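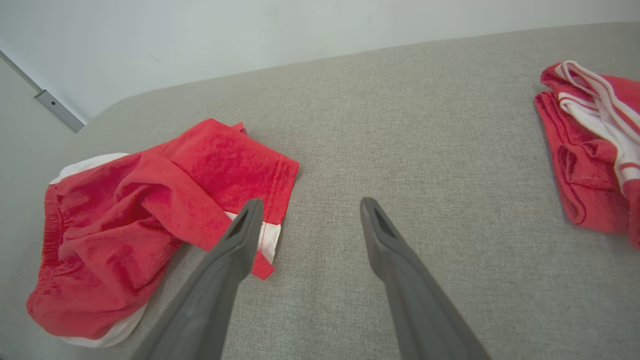
Wrist view: gripper open over the cloth surface, with red shorts to the left and at the right edge.

Strand: bimanual garment handling episodes, data card

Version 6
Maintained by Filipa Antunes and Roald Skjelbred
Last content change: October

Summary

Strand is a set of teleoperated episodes in which a two-armed robot handles crumpled clothes on a padded grey surface. We made it to test one thing: whether a policy that predicts a grasp point before it predicts arm motion needs fewer demonstrations than one that predicts arm motion directly. The answer in our hands was yes for shorts and mostly no for tops. The longer version is under Results.

The release has 2,226 episodes. Of these, 400 are held out for evaluation and should not be trained on. The split is by garment as well as by episode, so no item of clothing in the held-out part appears in the training part.

What is in an episode

Each episode is one folder. Inside it there are:

- head video
- left wrist video and right wrist video
- joint positions and joint velocities for both arms
- gripper opening for both arms, scaled from 0 (shut) to 1 (fully open)
- a text instruction
- a small JSON file with the garment IDs, the operator code and the outcome label

All streams share one clock. The videos have been resampled to match the joint log, so frame n in any video goes with row n in the log. If you want the original timing, it is kept in the raw_time column. Use that if you are working on latency, as resampling hides small gaps in the wrist video.

Instructions are short and were typed by the operator before the episode began. They have not been cleaned up. You will find "fold shorts", "Fold the red shorts", "fold red short" and so on. We left them alone on purpose and would ask that you report it if you normalise them.

Outcome labels

There are three: done, partial and failed. "Done" means the garment ended up in the state named by the instruction and both grippers had let go. "Partial" means the garment state was right but one gripper was still holding cloth, or that a fold was made along the wrong line. Everything else is "failed". Failed episodes are included in the release. They are useful for training the grasp-point head and harmful for training the motion head, at least in the way we did it.

Two people labelled every held-out episode. They disagreed on 39 of them, nearly always between done and partial. The file disagreements.csv lists these with both labels. Our reported scores use the stricter of the two.

Garments

The clothes are ordinary and were bought second-hand or brought from home. There are shorts, T-shirts, sports tops, tea towels and pillowcases. Red sportswear with white trim comes up more often than it should. This matters, as an early model learned to look for white stripes and did badly on plain cloth. If you train on the full set without weighting, expect the same. The weights we used are in weights_by_garment.csv.

Starting states are crumpled. The operator picked up the garment by hand, dropped it on the surface and stepped back before recording started. Some starts have two garments, and in those the instruction normally names one. 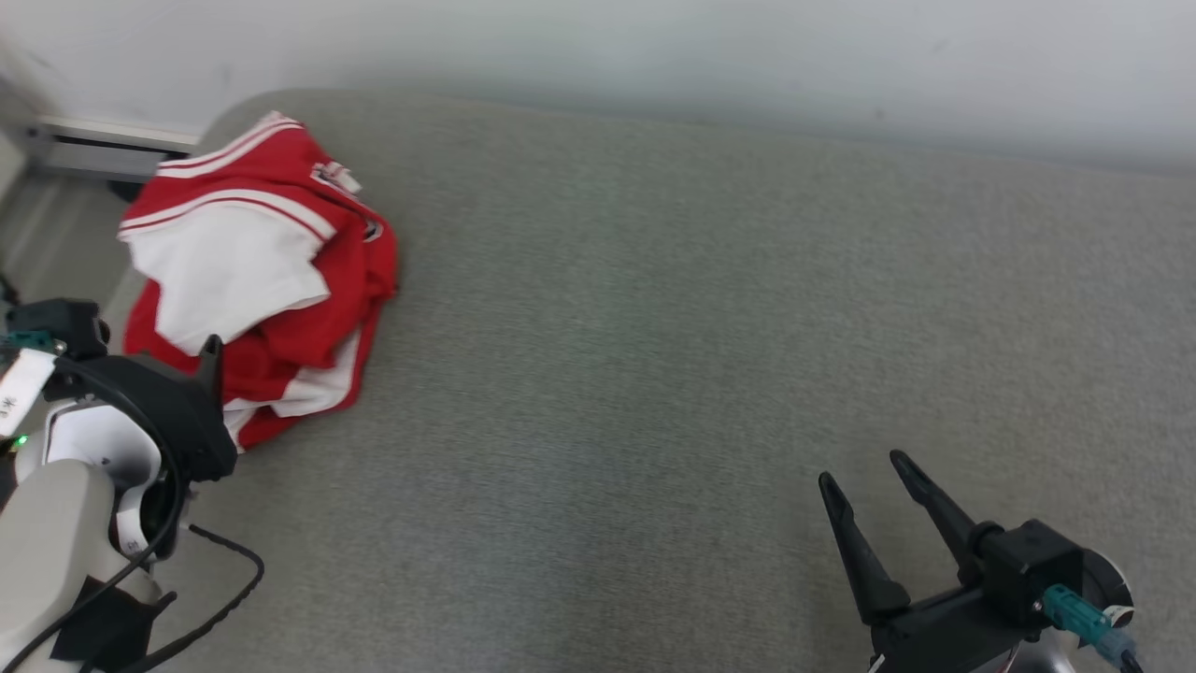
Method

The policy has two parts. The first part, which we call Jason in the code, takes the head view and the two wrist views and gives a heat map over the head view. The peak of the map is the point to grasp. It also says which arm should go. The second part, Stesix, takes that point, the wrist views and the joint state, and gives a short run of arm motion.

Grasp points for training were not marked by hand. We found the moment in each episode when a gripper closed and stayed closed, took the fingertip position from the arm model, and projected it back into the head view at the start of the episode. This works when the cloth has not moved much before the first grasp. It goes wrong when the operator nudged the garment first. We dropped the label where the cloth under the projected point had clearly changed, and kept the rest of the episode for Stesix.

The baseline is a single network of the same total size with no grasp-point step. It saw the same episodes, the same weights and the same number of training steps.

Results

On held-out shorts, the two-part policy trained on half the data matched the baseline trained on all of it. With all the data it was ahead, and the gain came almost entirely from the first grasp. Once a waistband was held by both grippers, the two policies folded equally well.

On sports tops the gap was small and changed sign between training seeds, so we make no claim. Our guess is that a heaped top often has no single good grasp point, and the heat map spreads over several poor ones. Taking the peak then amounts to choosing at random. Roald tried sampling from the map and letting the wrist view settle the choice. It helped on tops and hurt on tea towels, and it is off by default.

Arm choice was right more often than we expected for garments well to one side of the surface, and poor for those in the middle. Operators were not consistent in the middle either.

Known problems

- One surface, one wall colour, one lighting set-up. Models trained only on this set do not carry over to a table.
- The head view loses small folds on dark cloth. Use the wrist views for these.
- Arm cables sometimes pass over the surface in the head view. In early tests Jason put a weak peak on a cable. Masking the arms fixed this, and the mask script is in tools/.
- Exposure shifts in the wrist video when a gripper comes down close to a bright garment.
- Operator codes are not balanced between the training and held-out parts.

Loading

Run tools/check.py first. It reads every folder and prints the ones with missing or short files. Then use loader.py, which returns one episode at a time as plain arrays. Pass grasp=True to get the projected grasp point as well. Episodes without a usable label return None there, so your code has to cope with that.

Changes

Version 6: held-out labels checked by a second person, disagreements.csv added.
Version 5: arm mask script added. Episodes recorded at the Pestby site before the head camera was refitted have been removed.
Version 4: gripper opening rescaled. Do not mix with version 3 or earlier.

Contact

Questions about the recordings and labels go to Filipa. Questions about the training code go to Roald. Please give the version number and the episode folder name when reporting a fault.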